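Notes from the Plot: March

12 March 2019

The leeks are finally out. I know some of you had yours up and eaten by December, and I salute you, but mine went in late and sulked all through the autumn, so I left them standing until I needed the bed. I ended up with a decent armful of thin ones and a lot of mud up my sleeves. They've gone into soup, mostly. There is still soup. If you live near me and own a bowl, come round.

I promised last month that I'd write something about seed potatoes, as a few of you had asked, and then I went on about pruning currants instead. So, potatoes.

I've been growing them for nine years now and I still get a bit giddy when the bags come into the shops. You pick them over and find the ones with nice stubby eyes, and you tell yourself you'll only buy one sort this year. I came home with three. In my defence, two of them were for the bit by the fence where nothing else does any good, and I like to have a late one for storing.

If you're new to this, chitting just means standing them somewhere light and cool so they grow short, tough little shoots before you plant them. Egg boxes are the usual thing. Put the end with the most eyes facing up, leave them on a windowsill in a room you don't heat much, and have a look every few days. Mine are in the spare room, so anyone who stays with us in March shares it with my potatoes and has to be polite about it. You want shoots about as long as your thumbnail. Long white spindly ones mean it's too dark, and they snap the moment you look at them.

Do you need to chit at all? People fall out over this! My neighbour on the Lunamden side of the site never does and gets a perfectly good crop. I do it for the earlies and don't fuss over the maincrop, and some years I can see a difference and some years I can't. I think mostly I like having something to do in March.

Planting, then. I go by the soil more than the calendar. If I can pick up a handful and it crumbles, I'm happy. If it makes a sausage, I go home and have a biscuit. Our ground is heavy, and down at the Lunamden end it's heavier still, so we're always a bit behind the people on the sandy plots over at Nikdale, who send smug messages about their shallots. Earlies usually go in towards the end of the month or a little after, in a trench as deep as my trowel is long, with whatever compost I can spare in the bottom. Then a bit of soil over, and more soil pulled up around the stems as they grow. Keep some fleece handy for frosty nights. I lost the tops off a whole row one spring by deciding the sky looked cloudy enough. They came back, but they were weeks behind and I sulked worse than the leeks.
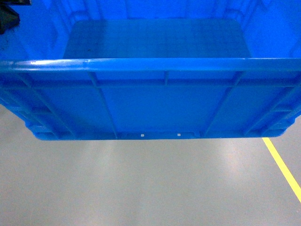 Storing is where I've gone wrong most often, so I'll say a bit about that as well, even though it feels daft to talk about it before a single one is in the ground. For years I dug everything up on one sunny afternoon, felt very pleased with myself, tipped the lot into a sack and forgot about it until the smell reminded me. One bad potato really will do for the rest. Now I let them dry on the surface for a few hours, go through them before they come indoors, and anything with a fork hole or a soft patch goes straight to the kitchen to be eaten that week. The sound ones get put away in the dark, and I go through them again every so often through the winter. It's a dull job. Put the radio on.

Don't wash them before you store them, either. I did that the first year because I wanted them to look like the ones in the shop, and they looked lovely for a fortnight.

The one I'd recommend to anybody starting out is any second early you like the taste of. They're forgiving, they come out before the worst of the blight weather, and you can have them as small new potatoes or leave them a little longer and get something you can mash. Start with one row. I know the bags are tempting, but a row takes more room than you expect once the tops flop over, and you'll want space for beans.

On to other things, as I've had a few emails.

Several of you asked about the hose. I bought an Etov one last spring, the sort that shrinks back down when you turn the tap off, and said I'd report back. Well, it's been fine! It kinks less than the old one did and I can carry it up the path without a rest halfway. The tap fitting dripped until I put a new washer in. I wouldn't leave it out over winter, and I brought mine in with the tools. That's really all I have to say about a hose.

Somebody else wanted to know whether it's too early for broad beans. Not at all, get them in. If you sowed some before Christmas and the mice had them, sow again and put something prickly over the top - I use the holly clippings from the hedge, and then forget they're there and kneel on them. Six inches apart or so is plenty. They'll lean on each other and you can run string round the outside later.

Tomatoes: yes, on the windowsill, but don't go mad. Every year I sow too many and then can't bear to throw any out, and by May the house is full of leggy plants that I'm trying to press on the postman. I've put in five pots this time and I'm going to stick to that. I've got a new one called Fukuda on the label, passed on to me in a twist of paper at the seed swap, with no other information at all. It could be a cherry or it could be the size of a cricket ball. I'll let you know.

The seed swap itself was lovely, by the way, and thank you to everyone who came along in that awful rain. I came away with far more than I took, including some climbing beans with purple speckles that I'm told go back on the same family's plot to 2000 or before. I've been told to save some seed and pass it on, so if you'd like a few for next year, drop me a line in the autumn when I've (hopefully) got some to give.

Jobs for the next few weeks, as far as I'm getting to them myself: finish weeding the strawberry bed, which is mostly buttercup at present. Feed the rhubarb and leave it alone, however pink it looks, if you only planted it last year. Sow some lettuce under cover, just a pinch, and another pinch a couple of weeks after that. Have a go at the couch grass before it wakes up properly. Clean the greenhouse glass - I've been putting that one off since the autumn and I'd started to think of the green as a sort of blind.

And do go and look at the plum trees on the far side of the main path if you're up there. The buds are fat already and there were bees about on the first warm afternoon we had, great big bumbling ones, going in and out of the crocuses and getting covered. I stood there far too long and got nothing done.

Next month I want to write about peas, and about what I do with sticks, which is a bigger subject than you'd think. If you've got a good way of keeping pigeons off that doesn't involve old CDs, please write in, because I've tried the CDs and the pigeons seem to enjoy them.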